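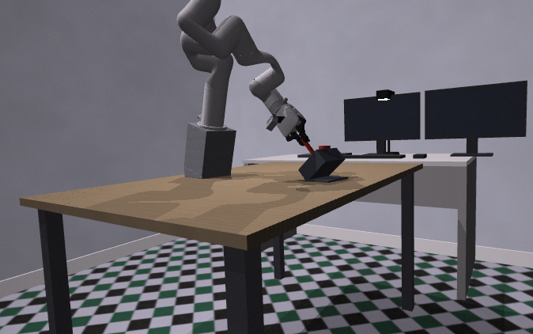
The Drulix stuck-grip fault was a software defect in Drulix, a simulator used for training and testing robot arms on tabletop tasks. It caused objects to stay attached to a gripper after the fingers had been told to open. The fault affected tasks in which a tool was pulled out of a holder or put back into one, and it led to the withdrawal of a set of published test results.

Background

Drulix was developed by Zendside as a room-scale simulator. Its tabletop tasks were used by several outside groups, among them the makers of Justo, a control program for single-arm robots. In August, Justo was reported to have completed 1087 of 2441 trials of the holder task, well ahead of its earlier score.

Cause

To stop thin handles slipping out of the fingers, Drulix added a hidden link between gripper and object once both fingers had been in contact for a set number of time steps. The link was meant to be removed when the fingers opened. If the object was also touching its holder at that moment, the contact list was rebuilt in a different order and the removal step was skipped. The arm then moved off with the handle still fixed to it, at times dragging the holder along the table.

A second error hid the first. The scoring code checked where the handle was at the end of a trial and ignored the state of the fingers, so an arm that held the handle in the right place without gripping it was given a pass.
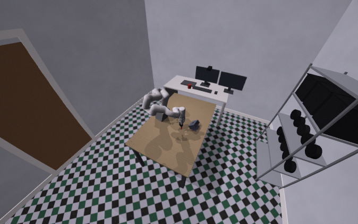

Discovery

The fault was found by Aparecida Barros, an engineer at Rodrigues, who was preparing to move the holder task to a real arm. The real gripper dropped the handle in most of its first attempts - the fingers were opening too early, a habit the simulator had never punished. Barros replayed 600 stored trials with the link switched off and found 195 in which a recorded pass became a failure.

Correction

Zendside released a corrected version on Feb 2, 2024. It removes the link on any open command and makes scoring depend on finger position as well as object position. The Justo results were withdrawn and the trials run again. Control programs trained on the older version had to be retrained, and scores from before the correction are listed separately.

Safety

No injuries were linked to the fault. Rodrigues later required a reduced-speed run with an empty work area before any program trained in simulation could be used at full speed.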